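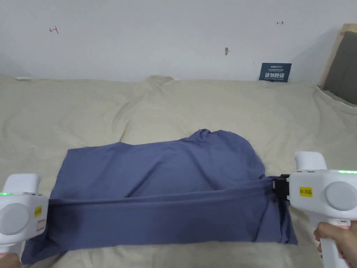

Blue-grey garment, lower section folded up into a long band.

Folding and Putting Away: Gallery

Wikar Clothes Share, Benden
Page updated 26 January 2026

A small gallery on folding, with the shelf and tub notes that used to be on a separate page. The clothes are everyday ones: tops, jumpers, trackpants, kids' things. The notes apply to most of what goes through the share and to most wardrobes at home.

The share lent or gave out 839 pieces of clothing in the year to December. Each one was folded at least once on the way in, and many were folded again after being tried on. The method has stayed plain for that reason. It takes a flat surface, two hands' width of space either side of the garment and a clean cover underneath.

About the first picture

The fold runs straight across from left to right and is held tight at both ends. The upper part is still lying flatter behind it, with some soft diagonal wrinkles and a bulge near the top edge. Wrinkles of that kind can be smoothed with a flat palm before the next fold goes over them. Once they are under two layers they tend to set, and the garment comes off the shelf in spring with a crease across the chest.

At the right end the band gets wider and a loose flap hangs down. Tuck a flap like this in before folding again. If it is left out it will show on the shelf and catch on the piece beside it.

Surface and cover

A bed is a good height for some people and too low for others. If your back complains, use a table. Either way, put down something plain and light coloured. Lint, loose threads and missing buttons are easier to find on a pale cover than on a patterned one. A slightly rough cover also stops smooth fabrics sliding away while you hold one end.

Shake the cover outside between loads. Wash it with the towels.

The basic fold for tops

Lay the top face down and pull the hem straight. Bring in one side with its sleeve, then the other, so that the two long edges are parallel. Long sleeves go back on themselves down the length of the body and should not stick out past the fold. Bring the hem up in one go, holding both ends so the middle doesn't sag, then fold again to shelf size. Turn it over and check the neckline sits at the front.

Some people prefer to bring the hem up first and the sides in afterwards. The result is a bit thicker in the middle and stacks well enough. Pick one way and use it for the whole stack, or the pile will lean.

Anything with a zip gets done up to the top first. Hoods are laid flat over the back before the sides come in. Drawstrings go inside.

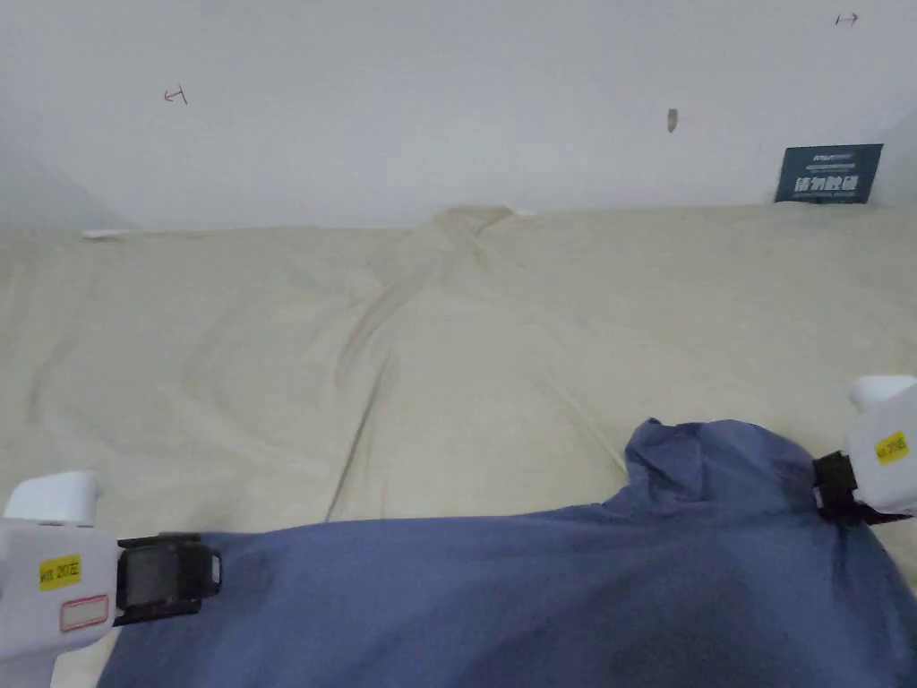 The same colour again, with a raised fold of cloth at the right and a plain white wall behind.

Bunched sections

The hump on the right looks like part of a collar or a sleeve. Collars and sleeves are where most of the extra bulk in a folded top comes from. Lift the bunched part clear of the rest, let it drop open and lay it down again. Pressing it flat where it is only makes a thick spot, and the next fold will go crooked around it.

Keep the other side of the garment held down while you do this. In the picture the left edge is pressed down near the hem. If that side moves, the whole garment turns on the cover and has to be squared up again.

The cloth dips in the lower centre as well. A dip is usually a fold in the cover or a second layer of the garment caught underneath. Run a hand under it and check.

Soft and fuzzy fabrics

Soft cloth with a bit of pile is easy to fold and hard to keep folded. It springs up at the edges. Fold it a little larger than you would a cotton top and put it low in the stack with something flat on top. Fuzzy fabrics also pick up lint from whatever they are next to, so keep them away from towels and anything new and dark.

Knits are folded and never hung. A heavy jumper on a hanger will have points in the shoulders within a season.

Shelves

The long shelf in the front room is 152 cm wide and takes four stacks of adult tops side by side with space to get a hand between them. Stacks are kept to ten pieces. Past ten, people pull from the bottom and the rest goes over.

Sizes run left to right, smallest at the left. Colours aren't sorted. We tried it in December and it looked good for two days.

Please put tried-on clothes in the basket at the end of the shelf if you don't have time to fold them. Don't push them back into the stack.

Tubs

Out-of-season clothes go into lidded Vodum tubs under the stairs. Each tub is labelled on the short end with the type, the size and the season. The label goes on the tub and not the lid, as lids get swapped. Tubs hold up to 80 kids' pieces or a good deal fewer adult ones, depending on how many jumpers are in the mix.

Clothes must be completely dry before the lid goes on. If you're unsure, leave them out overnight. A cedar block in each tub is enough. We don't use mothballs, and we can't take clothes that smell of them.

Dropping off and picking up

Drop-off is at the side door on Orakzai Lane. Bring clothes washed and, if you can, folded in a bag or box you don't need back. One or two bags at a time is plenty. We can take:

Tops, jumpers and light jackets
Pants, shorts and skirts
Kids' clothes in all sizes, including school colours
Socks, new or in pairs with good heels

We can't take bedding, shoes, underwear or anything with a broken zip. Small holes along a seam are fine. Pin a scrap of bright thread next to the hole so it goes to the mending box.

Clothes are free to take. There is a coin tin for laundry powder beside the door, and the target for the year is $2000, which also covers hooks, tubs and the water bill for the wash room.

More pages

Mending box: what's in it and how to help
Stain list
School colours by size
Opening hours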